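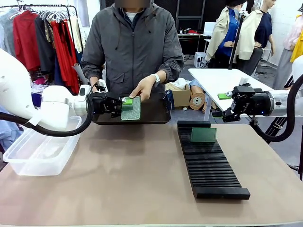 Rolum publishes handling rules for two-armed benches

Rolum, which runs shared automation workrooms for small manufacturers, has put out a set of working rules for benches where a person and a two-armed robot handle the same part. The rules take effect in March at all 11 of its sites.

The document runs to 12 pages and covers circuit boards first. Housings and cable sets will follow in a later version.

The main change concerns who holds a board and when. Under the new text, a gripper may close only on a handle block or on a board edge marked as free of parts. The person keeps a hand on the opposite edge until the arm has stopped moving, then lets go. If the second arm is going to take part, it stays clear of the handover until the first arm has finished.

"We had three sites doing this three ways," said Madalena Calado, who led the drafting. "People moved between them and had to relearn where to put their hands."
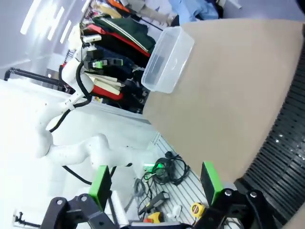 By Vasco Ramalho

Finger pads get a section of their own. Green pads are now standard across the sites, and a pad with a nick or a loose bolt has to be changed before the next run. The bolts on the finger linkages are to be checked at the start of each shift. Sites must also log every dropped or marked board. Last year's logs, kept under an older system, held 1,422 entries, but Calado said many were too short to be of use.

The tabletop rules are brief. Racks and trays go where both arms can reach them without crossing, and open containers are kept toward the side of the table. Cables on an arm need enough slack for its full reach – too little pulls at the joints, too much catches on the rack. Tools and spare parts should be off the floor near the bench before an arm is powered.

Irkel and Barreto, two of the firms that rent bench time from Rolum, commented on the draft. Barreto asked for a longer pause after each handover. Irkel wanted it shorter. The final text sets it at two seconds and lets a site make it longer, with a note in the log.

Zikton, which supplies the handle blocks, has agreed to deliver 3,000 of them before the rules start. Older blocks can be used until they wear out, provided they still seat flat against the board.

Operators will need to complete a half-day course. Those who already hold a bench permit can take only the handover part, which lasts an hour. Rolum will accept comments on the first version through the end of summer.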